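Why Did the Robot Stop?
Robot Safety for Young Readers, from the Semeck Learning Center

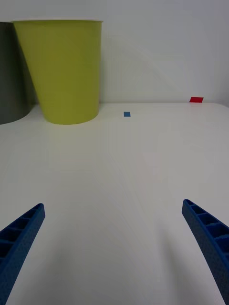

The robot's blue fingers, open wide over a white table.

A robot at the Semeck Learning Center sorts small objects into containers. It has two fingers that open and close. This tool is called a gripper.

One morning in January, the robot stopped with its fingers open and would not close them. A red light came on at the control desk. Engineers call this a fault.

Anisa Khoo, who looks after the robot, pressed the emergency stop button before she went near it. The button cuts the power to the motors, so the arm cannot move by surprise. She then found the cause. A wire inside the wrist had bent back and forth many times, and it had broken.

The robot checks its gripper 200 times every second. When the signal from the wire was lost, the robot could not tell where its fingers were. It was built to stop whenever this happens.

The wire was replaced, and the robot was tested for 11 minutes before it returned to work. Wrist wires at the Center are now changed after 800 hours of use.

Visitors must stay behind the yellow line, even when the robot is still. A robot that has stopped may still have its power on. If you see a red light, tell an adult on the staff.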